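We use cookies to remember your settings and to see which pages get read. Accept all | Manage preferences

Ticket 2839 – Kraft paper lifting and blue tape coming away on the long work table
Opened by: Fernanda Cardoso
Assigned to: Duarte Henriques
Area: Ellton, long table
Priority: low
Status: closed

Problem as reported (Fernanda)

The brown paper on the long table has started to ripple in the middle column and the blue tape is coming up at the crossings. If you pull a marker across a line, the tip catches on the tape edge. Happens most in the morning. The paper went down on Friday, so it has not had much use. The last covering stayed flat for weeks.

Same roll of paper as last time, Mendes, 730 mm wide, two lengths side by side with the join under one of the long tape lines. Tape is a new batch from Runus.

First reply (Duarte)

Had a look at 8.30 before anyone had started. The ripple is real but small. You feel it with a flat hand more than you see it. Three questions:

Was the paper cut and laid straight off the roll?
Was the table wiped down first, and with what?
Were the long strips of tape put down in one go or in pieces?

Reply (Fernanda)

Straight off the roll, yes. Table wiped with the usual spray and a cloth, then papered more or less at once. Long strips in one go, pulled tight from the far end by Joaquim while I pressed them down.

Duarte

That could be two separate things. Paper put onto a damp top will take up water and swell, then shrink as it dries. Tape pulled tight will try to go back to its own length, and it lifts first where one strip crosses another. I'd like to sort them out one at a time.

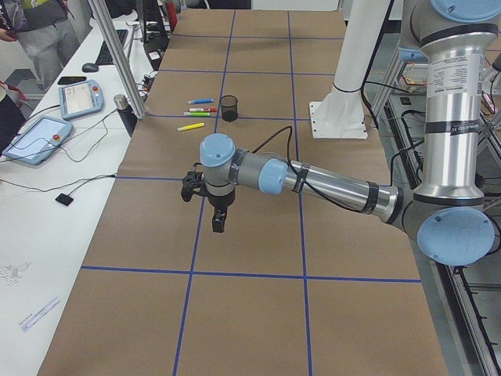 Brown paper and blue tape grid, both pictures.

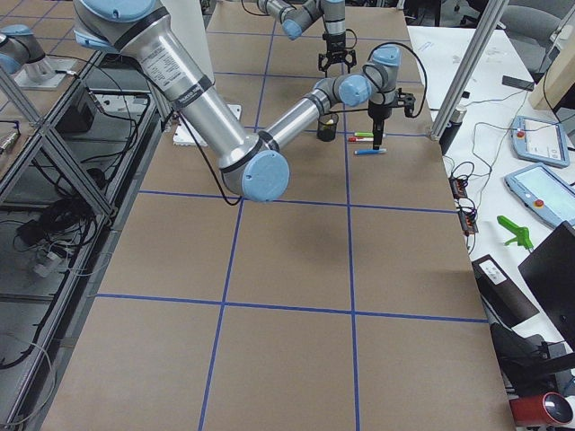
Test 1, tape. Lifted one short cross strip and laid a new piece from the same Runus roll, no stretch, rubbed down with the back of a spoon. Left it overnight. Both crossings still flat at 9.15 the next day. The strip next to it, which I hadn't touched, had lifted 33 mm at one end.

Test 2, old tape. Joaquim found half a roll of the previous batch in the Mevasgate cupboard. Laid a piece the same way. No difference from the new one that I can see, so I don't think the batch is at fault.

Test 3, paper. Cut a spare sheet, put half of it on a dry board and half on one wiped with the spray. The wiped half rippled within the hour and never went completely flat again. The dry half did nothing.

Duarte, later

Fernanda asked if we could slit the ripple and tape over it. We could, but that adds a line to the grid where there shouldn't be one and people will mark up to it. I'd sooner do the whole covering again. It took two of us 69 minutes, including peeling the old tape.

What we did:
Stripped paper and tape.
Wiped the top and left it over lunch to dry.
Cut both lengths and let them lie loose on the table before fixing.
Long lines first, laid from the roll without pulling, then the cross lines.
Pressed every crossing with the spoon.

One thing to watch – pens left standing on a crossing in the mesh cup drag the tape when the cup is slid along. Lift it.

Fernanda

Checked it three mornings running. Flat, and markers cross the lines cleanly. Happy for this to be closed.

Closed by Duarte Henriques. Cause: damp table top and stretched tape.

Comments (3)

Lurdes Patrício
We had the same ripple on the cutting table and blamed the heating. Will try leaving it to dry first. Does the spoon need to be metal?

Duarte Henriques
Mine was. Plastic ought to do, as long as the edge is smooth.

Gwenllian Jenkins
Could someone put the cross line spacing on the ticket? I had to measure it from the old paper last time and the old paper had stretched.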